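Simari Data Collection: Frequently Asked Questions

What counts as one example?
One complete attempt at a task by an operator, from the start signal to the stop signal. Joint positions and all camera views are stored together under one number.

Which views are recorded?
Every example needs at least 2: one fixed at the workspace and one at the wrist.

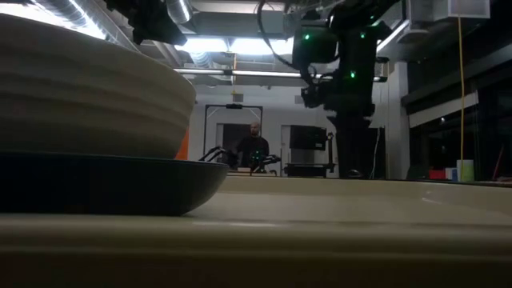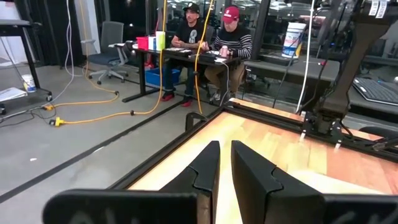 How many examples does a new task need?
We ask for 200 before the first training run. The largest set so far, Borport, has 875.

Should failed attempts be deleted?
No. Mark them as failed and keep them. Delete an example only if a view is missing or the clocks disagree.

Can I correct a bad grasp partway through?
Yes — recoveries are useful. After 3 tries on the same object, stop and mark the attempt as failed.

Do objects have to start in the same place?
No. Move them between attempts, within reach of the arm. Do not change the camera mounts during a set.

Who can change the task list?
Send requests to Tadeo Acuña. Changes take effect with the next set and are not applied to sets already open.

Last updated 17 Mar 2019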